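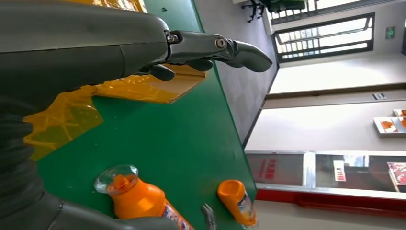
The yellow film was for the windows. Bheki Visser had bought it from a shop in Lendov that was closing down, and the man behind the counter had thrown in the last of the roll with the relief of someone getting rid of a relative. It would keep the sun off the stock, he said. Bheki had no stock to speak of, but he had a west-facing window and a tendency to be agreeable.

He started on the green table because it was the only flat thing in the shop. The first sheet came off the roll beautifully. The second came off the roll, changed its mind and attached itself to his forearm. By the time he had peeled it free it had the look of a lolly wrapper from the bottom of a coat, and he pushed it to one side, where it crackled to itself for a while like something being cooked.

"You want water with a bit of soap in it," said his sister Nkuna from the doorway. She had come to help, a word she used for standing in doorways.

"I've read the instructions."

"What do they say?"

They said water with a bit of soap in it. They said it in four languages, the third of which seemed quite angry.

Bheki went to look for soap. The previous tenant had run a business called Omside, whose purpose was still a matter of debate in the street, and had left behind a cupboard full of orange plastic containers in different sizes. The bigger ones had clear caps. The labels had been designed by somebody who believed that a customer should be reassured first and informed later, if there was room. He unscrewed a cap and smelled it. It smelled of oranges, or of the colour orange.

"Is that soap?" said Nkuna.

"It's in the soap family."

"Dad drank something out of that cupboard once."

"He drank cordial."

"He thought it was cordial."

They both considered their father, who was 100 kilometres up the coast at that moment and in rude health, playing bowls against people he disliked. On balance it seemed to count in the product's favour. Bheki tipped a capful into a bucket and stirred it with a ruler.

The window was in 12 panes, all of them described by the landlord as square. Bheki measured the first and cut a piece to match. Held up to the glass, it was short by the width of a finger on the left. He slid it left and it was short on the right. He turned it the other way up, which he knew to be pointless, and it was.

"You could tell people it's ventilation," said Nkuna.

"For what? It's on the inside of the glass."

"For your business. What is the business, by the way? Mum keeps asking and I keep saying antiques."

He had been hoping to get the window done before this came up. The lease ran for 30 months. He had signed it in a good mood, on the strength of a name, Dratunix, which had come to him in the bath and which had sounded, with the taps running, like a firm that had been trading for years. He had had cards printed. Whenever he handed one over, people turned it around to see whether the back would help.

"Repairs," he said.

"Repairs of what?"

"I thought I'd see what came in."

Nkuna looked at the table, where a good straight sheet lay waiting beside its ruined brother, and two orange containers had been put down on their sides by a man who was certain he'd done the caps up. Then she took off her jacket, for the first time since arriving, and hung it on the door handle.

"Hold that end," she said. "Don't breathe on it."

They did the second pane, and the third, which had a bubble in it the shape of Tasmania. By the seventh the afternoon sun had come around the side of the bank and the whole shop had gone the colour of weak tea, the floor and the cupboard and Nkuna's white shirt. A woman on the footpath stopped, shaded her eyes and rapped on the glass with a knuckle.

"Are you open?" she called.

"Yes," said Bheki.

"What is it you do?"

He looked at his sister, who was holding a corner of film in each hand and one between her teeth.

"Windows," he said.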